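How to Keep a Printed Tablecloth Flat and Clean

I print fabric for tables since many years, and the question I receive most often is how to make the cloth lie flat. A big painting on cloth looks beautiful in the shop, but at home it comes out of the envelope with hard folds. With a little patience you can correct this in one evening.

What you need: an iron, a clean cotton towel, mild soap, and a strip of non-slip mesh for shelves.

1. Read the label first. Polyester wants a low iron, cotton accepts a warmer one. If the label is missing, begin with the lowest setting and try it in a corner.

2. Turn the cloth so the printed side looks down. Put the towel between the iron and the fabric. Never iron directly on the print.

3. Press each fold for 10 seconds and lift. Do not push the iron forward and back, this can stretch the weave and the drawing becomes crooked.

4. Let the cloth rest on a flat surface for 60 minutes before you use it.

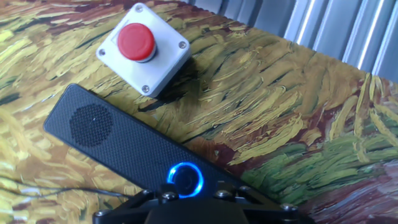
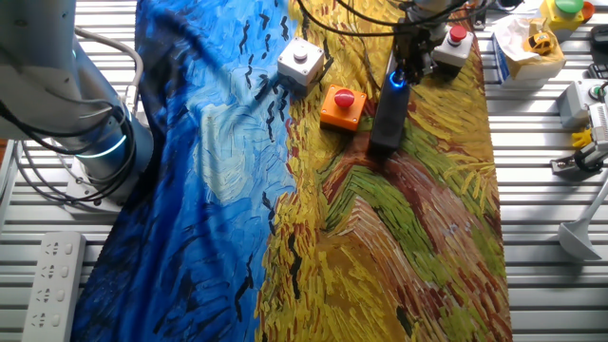
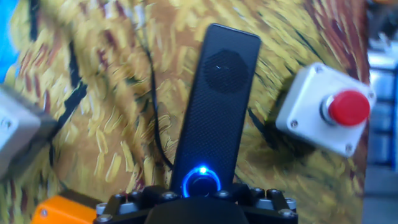
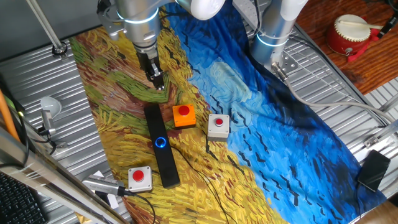 Ilitz Textile Workshop, Home Fabrics Team

5. Cut the mesh a little smaller than the cloth and put it below. On smooth or grooved tables this makes a big difference.

6. For a rectangular table, measure the length and the width and add what you want to hang on every side. I like 19 cm. For a small side table it is too much, so there I use half.

Washing

Use cold water and wash the cloth alone the first time. Yellows and blues of the same painting can behave differently, and a dark blue may give some color to the water. Do not twist the cloth. Roll it in a towel, press with the hands, and hang it in the shade.

For a spot of coffee, put a drop of soap on a wet sponge and touch the spot from outside to inside.

Storing

Roll the cloth on a cardboard tube with the print outside. If you have no tube, fold it loosely and change the place of the folds when October comes and you take out the winter linen.

Questions about sizes can be sent to Gholamreza Parsa at the workshop. Please write the measures of your table in the message.

Last updated 3 July 2023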